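Moving out of a furnished rental in Janville, what do I owe?

Posted by janville_renter, Dec 22, 2018

My lease ends soon and Hedach, the rental company, already wants $200 for "cleaning." I paid a $535 deposit back in September and I'd love to see all of it again! The table stays, obviously, but what about the little stuff?

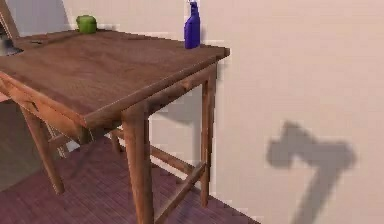
Jaber
Ask for an itemized list in writing before you hand over the keys. A flat cleaning fee is often negotiable, but read your lease first – mine had it right on page one and I'd missed it completely (oops).

Also get your move-in checklist out and go room by room with it.
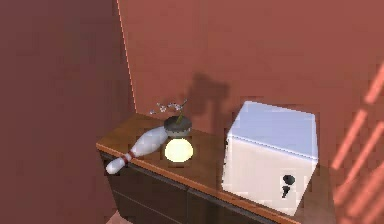
Image credit: janville_renter

Anything on the checklist stays, even if you hate it. Anything you bought goes with you, or they may bill you for hauling. They tried to charge me $300 for that and I got it dropped.
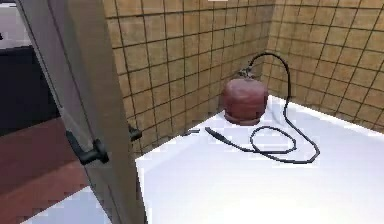 Red cylinder with hose, tiled corner

Dasurton
just pay it, not worth the fight

OK to be more useful, here's my order:
1. Email them your forwarding address.
2. Fill nail holes and wipe down the walls.

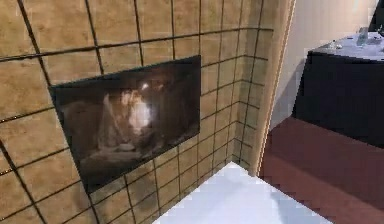 3. Ask for a walk-through while you're still there, and get any charges in writing that same day.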